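Print this page
E-mail this page

Hosell Makers' Association
Folding Cell Upkeep Group
Minutes of the meeting held September 24, 2020, in the back workshop at Barkthorpe

The meeting got under way a little late, as the kettle was slow and several members had come straight from work. The chair thanked everyone for turning out on such a wet evening and gave a warm welcome to the two new members from the Powell group, who have already been a great help with the wiring labels.

Minutes of the previous meeting

These were accepted as read, with one small correction. The spare gripper fingers are kept in the second drawer of the grey cabinet, and the earlier minutes had them in the third. The drawer has now been labelled, in rather large letters.

Cables on the two arms

Most of the evening went to this item, and members will forgive the secretary for setting it down at some length. The clips on the left arm have been gone over one by one, and those that had lost their grip were replaced. The loop at the top of the gripper was let out a little so that the cable doesn't pull when the wrist is turned all the way over. The right arm has had the same treatment as far as the elbow. The length beyond the base is still to be tidied, and it was agreed that it ought to be brought back into the duct and not left hanging at the front where a sleeve or a cleaning cloth could catch it.

There was a good-natured discussion about whether to use the small clips all the way along or to change over to soft ties near the joints. The meeting settled on keeping the clips for now, with the ties to be tried on one joint only and looked at again in December.

Home position and the shoulder joint

The left arm had been coming back from its home position slightly low, so that the fingers brushed the table before they reached the cloth. The mounting bolts were checked and found to be snug. The home position was then set again using the Edau alignment block, and the new values were written in the cell's logbook on page 28. Anyone who moves a base mount along the rail plate, even by a hair, is kindly asked to repeat the whole routine for both arms and to write it down in the same place. The secretary knows it is a nuisance and is grateful in advance.

Test folding

With the settings in place, the cell was tried on shirts. The orange T-shirt was chosen for the setting-up work because it shows up so nicely against the white table, and a bright cloth makes it much easier to judge by eye where the fingers are going to land at the shoulders. 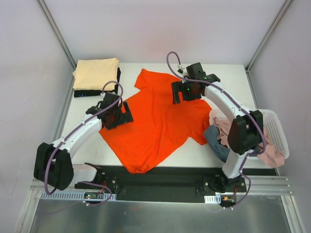

One of the Powell members asked whether the table height ought to be checked at all four corners before anyone touched the grippers again, saying that their own cell had given them the very same trouble and that a low corner had been behind it. The meeting thought this very sensible. A long level will be borrowed, and the corners will be measured before the next session, with shims fitted if they are wanted.

It was also agreed that the laundry basket should have a fixed spot on the right side of the table, marked out with tape, well clear of the elbow at its lowest point. The arm's program takes the basket to be in the same place every time, and our habit of nudging it about when loading does it no favours.

Gripper fingers

The fingers are to be wiped with a dry cloth at the end of each session. Lint gathers at the tips and the grip on thin cotton suffers for it. Please don't use the spray cleaner from the sink, however tempting it looks, as it leaves the fingers slippery for days afterwards. The opening width will stay as it is until the corner heights are known.

Spending

A sum of $18 was approved for a bag of cable clips and a roll of marking tape. The request for a second alignment block was put off, with regrets, until the new year.

Other business

The enclosure walls could do with a wash, and a short working bee will be arranged over a cup of tea. Members were reminded to press the stop button and switch off at the wall before reaching in among the arms, even for a dropped sock. The laminated card with the start-up steps has gone missing from its hook and would be very welcome back.

The meeting closed with thanks to those who brought the date squares. The next meeting will be in the same room, and the corner measurements will be taken first.

Print this page
E-mail this page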